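Kundville Schools Extend Meal Program to All Grades

The Kundville school board voted in October to extend its free lunch program to every grade, ending an application process that had applied to students above the sixth grade. The change takes effect at the start of the next term and covers 537 students who were not previously enrolled.

Superintendent Yolanda Begay said the district had seen steady growth in the number of families asking for help with meal costs. Under the former rules, parents of older students were required to submit proof of income each year, and late forms often left accounts unpaid for weeks.

"Families told us the paperwork was the obstacle," Begay said. "The board has now removed it."

Meals will be prepared at the central kitchen on Doucet Avenue and delivered to 6 school buildings each morning. The district will hire 20 part-time kitchen and serving staff before the new term. Applications are open at the district office and will be accepted until all positions are filled.

Board member Amos Whitfield voted against the measure. He said he supported its purpose but wanted a full review of delivery costs before the district made a lasting commitment. The board agreed to receive a cost report at the end of the first term.

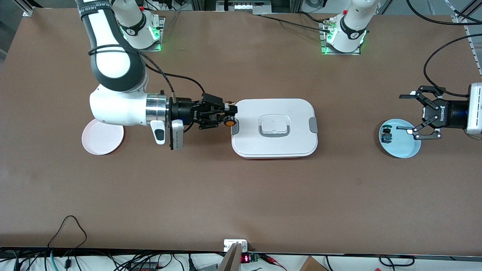
Students may continue to bring lunch from home. Schools will keep the present rules on shared food, and parents of children with allergies are asked to update their health forms with the school nurse even if no details have changed.

Unpaid meal balances of less than $100 will be cleared by the district. Families with larger balances will receive a letter explaining the options open to them. Menus will be posted in each school office and sent home in print on request.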